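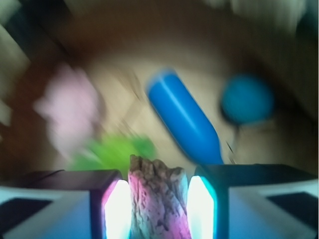

Keeping manga and idol merch nice in a small apartment

Quick ones, typing this before work. Most of these I got wrong first.

Shelves
Manga gets heavy. My old shelf sagged at over 600 volumes, so now I put the big box sets down low and single volumes up top. Double rows are fine if the back row sits on a riser. Scrap lumber works, wrapped in plain paper.

Keep it out of the sun. Spines fade fast, reds first. Mine had one April by the window and the pink ones went sort of gray.

Yellow pages
Cheap paper yellows, you can't stop it. Slow it down though. Closed door, dry room, no attic. Don't pack them tight, you'll tear the top of the spine pulling one out. Push the neighbors back and grab the middle.

Price stickers
Hair dryer on low, count to ten, peel slow from a corner. Leftover goo – a tiny bit of lighter fluid on a cotton swab, glossy dust jackets only. NOT on matte. Take the jacket off first. Ask me about vol. 2 of everything I own.

Photo cards
Soft sleeve first, then the stiff one. Kelly Marinho puts hers in upside down so the opening is at the bottom, less dust gets in. I copied her. My binder holds 56 and I leave the last page empty so it closes flat.

Posters
Curled from the tube? Roll it loosly the other way with clean paper, leave overnight, then under books for a couple days. No iron. No tape on the front, ever.

Light sticks
Take the batteries out after the show!! Mine leaked. White vinegar on a swab for the crust, wipe, let it dry all the way. Gloves.

Smelly secondhand books
Lidded bin, open box of baking soda in the corner, not touching teh books. Two weeks. Check on them halfway and fan the pages.

More when I get to the CD cases.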